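Keeping a Small Parts Bench in Order
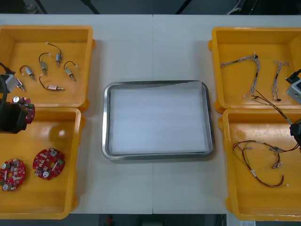

Most of the time lost on a repair goes to looking for the screw that was on the bench a minute ago. I fix fans, blenders and toys at home, and sorting before starting has saved me more trouble than any tool I own. Shallow open bins work better than deep boxes for this. Small motors with their leads still on, like the ones in the upper left yellow bin, can lie side by side where you see every connector, and a steel tray in the middle gives you one fixed spot for whatever you are working on.

Use a light-colored surface. Dropped washers show up on white and vanish on bare wood. An old cabinet door will do.

Keep screws from different jobs apart. I use jar lids, with a strip of masking tape on each one saying where the screws came from.

Don't pull a plug out by its wires. Hold the plastic end and rock it gently. If it won't move, look for a small catch on the side.

Wipe bins with warm water and a drop of dish soap. For old grease, leave them to soak for 3 hours, then dry them fully before anything metal goes back in.

Go through the spares every October. I threw out nearly 70 dead batteries and odd chargers last time, all of it to the recycling drop-off.

Bernice Abugri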